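Desktop computer tower

A desktop computer tower is an upright metal box containing a computer, made to stand on or under a desk and to be forgotten there until it makes a noise. It is still sometimes called "the hard drive" or "the modem" by its owners, both of which are, at most, things found inside it. The format became common when computers outgrew the flat cases that used to sit beneath monitors, and it has outlived several predictions of its death.

Layout

Although the tower is designed to stand up, almost everything of interest is done to it lying down. With the side panel off and the case on its side, the motherboard faces the ceiling, and parts can be lowered onto it with gravity as an assistant. Gravity is also what carries a dropped screw under the board, so the arrangement is a compromise.

The motherboard is the large printed circuit board to which everything else is attached. Green was the usual color for many years and remains so in office machines, which have no one to impress. The processor sits in a square socket, with the memory slots in a row close by. A graphics card, where fitted, lies across the board in an expansion slot, and its metal bracket lines up with an opening at the rear of the case. Unused openings are closed with slot covers, at least until the first owner loses one.
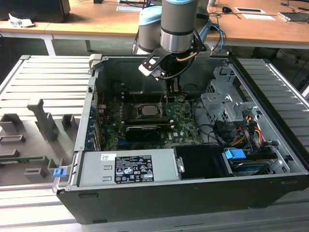 Drives traditionally live in a cage of punched sheet metal, which has bent tabs and, in cheaper examples, an edge for every finger. The better office cases added plastic latches and carriers so that a drive could be changed without a screwdriver. These are often bright blue, a color meaning "you may touch this." Users took some time to learn the code, and a number of them pulled at everything else first.

The power supply is a sealed metal box with a label full of certification marks. It is the one component that even confident repairers leave closed. Its output travels through bundles of yellow, red and black wires: by long convention, yellow carries 12 volts, red carries 5 volts and black is ground. The bundles are nearly always longer than they need to be. Manufacturers have never settled what to do with the extra, and the usual solution is to push it beside the drive cage and close the panel quickly.

Servicing the processor

Removing a processor is the most delicate routine job in a tower, and the one most often described as easy. The machine is shut down and unplugged, the cooler comes off, and the retention lever beside the socket is released and raised. The processor is then lifted straight up. Sliding or tilting it can bend the contacts, which in some designs are on the chip and in others in the socket – either way there are a great many of them. The Drekstead 4, a small-office tower of modest reputation, used a socket with 1,149 contacts, and its service manual devoted a single sentence to not bending them.

A small corner mark on the processor shows which way around it goes. Refitting follows the same order backward, with fresh thermal paste under the cooler. The proper amount of paste has been argued over for decades without injury. 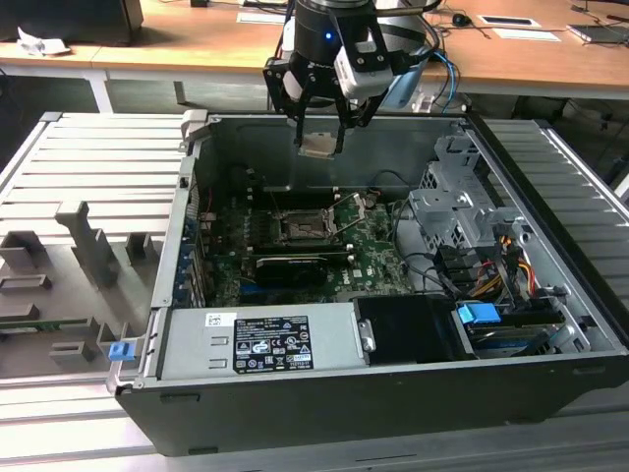 Refurbishment and reuse

Retired office towers are bought in bulk, stripped, cleaned and resold. Sumard, one of the larger regional refurbishers, sorts its machines into 10 grades, the lowest of which is "parts," and the second lowest "parts, with case." Cultodero and Ambrose manage with 4 and have not reported any confusion. Memory and processors are generally taken out first, being small, easy to test and easy to mail. Cases go last, if they go at all – a steel tower is heavy, dented on one corner and worth slightly less than the trip.

Dust is the chief obstacle. It settles in the cooler and the power supply and is best removed outdoors, by someone else.

See also

Computer case
Expansion slot
Power supply unit
Thermal paste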